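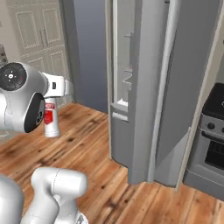 INSPECTION CHECKLIST - SIMULATED KITCHEN CELL, GARSIDE BUILD
Site: Nalutcombe
Completed by: Ekow Akolgo
Reason for inspection: gripper fault during unattended batch, September
Status: restricted use until open items are closed

Fault summary
The batch was set for 2,000 episodes and was halted by the watchdog at episode 190. The gripper received an open command after a place and did not open. The arm then retracted with the object still held and drove it into a shelf. The controller logged the place as successful. No hardware was connected at the time. The same controller build is scheduled for the physical arm, so the fault is treated as a safety matter.

Section A. Before start

A1. Scene file matches the released version. PASS
A2. Joint limits loaded from the Brisska configuration and not from defaults. PASS
Comment: defaults allow more wrist travel than the real arm has. Check this every time the scene is reloaded.
A3. Hardware bridge disabled. PASS
A4. Watchdog running before the first episode. PASS
A5. Collision mesh present on all fixed appliances and cabinets. FAIL
Comment: the refrigerator door has a mesh for the closed position only. With the door ajar the arm can pass through it and no contact is reported. Ticket raised.

Section B. Approach and clearance

B1. Arm stops on contact with fixed furniture. PASS
B2. Hand stays above the counter surface during lateral moves. PASS WITH COMMENT
Comment: the margin is 5 mm in the planner, measured from the palm. It should be measured from the lowest point of the hand. Planner to be corrected before any run on the physical arm.
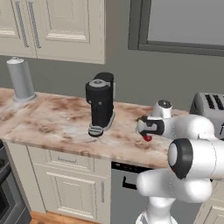 Item B2. Hand low over the counter, to the right of the coffee machine.

B3. Speed reduced near standing objects. PASS
B4. Emergency stop halts all joints within one control cycle. PASS
Comment: tested from the console and from the script. Both paths work.

Section C. Grip and release

C1. Both finger pads report contact before lift. PASS
C2. Grip force within the set range. PASS
C3. Open command is confirmed by finger position. FAIL
Comment: this is the root cause. The controller confirms that the command was sent - it does not read the fingers back. A dropped message therefore looks the same as a release.
C4. Arm does not retract while either pad reports contact. FAIL
Comment: no such interlock exists in this build. It was present in the previous one and was lost when the Skindance contact module was merged.
C5. Success flag requires the object to be free of the hand. FAIL
Comment: the flag checks object position only. Every place logged before the halt is suspect and should be scored again from the contact record.

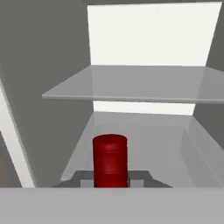

Item C1. Red cylinder between the pads, shelving cabinet behind.

C6. Object contact with glass shelves is reported. PASS WITH COMMENT
Comment: reported, but at warning level. Raise to stop level.

Section D. Records

D1. Log complete up to the halt. PASS
D2. Random seed saved with each episode. PASS
D3. Fault reproduced from the saved seed. PASS
Comment: reproduced 3 times with the message drop forced. Not reproduced with the drop disabled.

Actions
1. Add finger position readback to the open command (C3).
2. Restore the retract interlock and add it to the merge test (C4).
3. Rewrite the success check and score the batch again (C5).
4. Correct the clearance reference point (B2).
5. Complete the refrigerator door mesh (A5).
6. Raise shelf contact to stop level (C6).

Items 1 and 2 must be closed before the build is loaded on the physical arm. Until then, attended runs only, with the hardware bridge disabled. Repeat all of Section C after the fix, including items marked PASS.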